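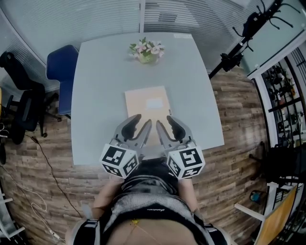
Subject: Re: paper statements for the Velunik plots

Graziella Vitale wrote:

> Does anyone know if we can still get the water statement on paper after December? I rang the office and was told it's all going online, then the second person I spoke to said the opposite. My neighbor on the lower row has no computer and keeps her bills in a folder by the door. She is worried she'll miss one and lose her hookup.

Graziella,

Paper is staying, but you have to ask for it. The form is 2 pages and the office has a stack at the front counter. Your neighbor needs to fill in her plot number and mailing address and sign the second page. She can leave the email line blank - I did, and mine went through.

The confusion is over the meter reading. That part is moving online for everyone on the upper row, where the new meters went in. The lower row still has the old ones, so her reading will be done in person as before.

One thing to check on her last statement: several of us were billed for 2,000 gallons when the meter showed 779. The office fixed mine in one phone call once I gave them the reading. Plot 306 had the same trouble and got a credit on the next bill.

If she can't get to the office, I'm going in the morning and can pick up a form for her. Write to me off the list with her plot number.

Xuelian Peng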